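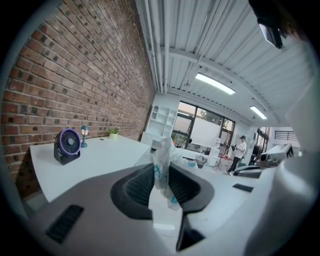
Selecting harvest and fall titles for a kindergarten read-aloud list

Posted in: Children's Books and School Libraries
January 15, 2025

Our elementary school is revising the list of picture books from which kindergarten and first grade teachers choose their fall read-alouds. The present list has 34 titles and has not been reviewed as a whole for a long time. A number of the books treat the harvest season as an occasion for costumes and pageants, and several families have asked, politely and in writing, that we look for better choices. The principal has agreed, and the new list must be ready in June so that orders can be placed before the summer closing.

I would be grateful for guidance on three matters. First, what standards do other schools apply when they decide that an older picture book should leave a read-aloud list? Second, is it acceptable to keep such a book on the open shelf after it has been removed from the list? Third, how many titles does a list of this kind need? Our budget will cover the purchase of 18 new hardcover books, and I would prefer not to replace every withdrawn title simply to keep the old total.

I should add that our students come from many different backgrounds, and that some families do not observe the November holiday at all. Books about food, weather, farm work and family visits would be welcome. I am less interested in books that explain the holiday itself, as the teachers have their own materials for that purpose.

Fendbridge Elementary Library

Irnia Reading Room

Our library went through a similar review, and I can describe the procedure we followed. Each book was read in full by two members of staff, separately, before any discussion took place. Reading in full is important. A good many picture books have a sound text and poor illustrations, or the reverse, and a reader who relies on memory or on a catalog summary will miss this.

Each reader then answered the same short set of points in writing. Are the people in the book shown as members of a particular community, or only as "Indians" or "Pilgrims" in general? Does the book suggest that Native people lived only in the past? Are children shown dressing up as people of another culture, and if so, does the story treat this as ordinary fun? Does the author or illustrator give sources for historical material? Would a child from the community in question be comfortable hearing the book read to the class? Where the two readers agreed that the book had serious problems, it was withdrawn from the read-aloud list. Where they disagreed, a third person read it.

On your second matter, practice differs. We treat the read-aloud list and the shelf collection as separate things. A read-aloud is chosen by the school and heard by every child in the room, so it carries the school's recommendation. The shelf collection is governed by the regular weeding policy, which looks at accuracy, physical condition and circulation. A book with false information about a living people fails on accuracy, and in our case most of the withdrawn titles left the shelf on those grounds. If your district has a written policy on removing materials, please follow it to the letter and keep a record of every decision. You may be asked for it later.

I would also suggest looking for books by Native authors and illustrators for use throughout the year. If they appear only in November, the children will draw the wrong lesson from the calendar. Stories set in the present day – a grandmother cooking, a child starting school, a family on a long drive – are especially useful with this age group.

Lazarević

34 is too many. Our teachers read 5 or 6 from a list like that and ignore the rest. Make it shorter and buy second copies.

Vuver School Media Office

The advice given above on procedure is sound, and I will confine myself to the size of the list and the order.

We keep a fall list of 18 titles for two grades. It is divided into four groups: food and cooking, weather and seasons, farms and gardens, and family gatherings. The first group has five titles and so does the last, with the remainder shared between the other two. Teachers may use any title in either grade, but they are asked to mark a sign-out sheet so that a first grade class does not hear the same book it heard the year before. This small measure has removed most of the complaints we used to receive.

With your budget, I would advise against spending the whole amount in one order. Buy two thirds of the books now and hold back the rest until the teachers have used the list for one season. They will tell you quickly which books run too long for a single sitting. A picture book that reads well at a desk may lose a group of five-year-olds by the fourth page, and reviews seldom mention length.

Please check as well that the titles you want are in print in library binding. Several seasonal books go out of stock over the summer and are not reprinted until early fall, when every other school is ordering. If your vendor permits back orders, ask how long they remain open, and whether your funds expire at the end of the fiscal year.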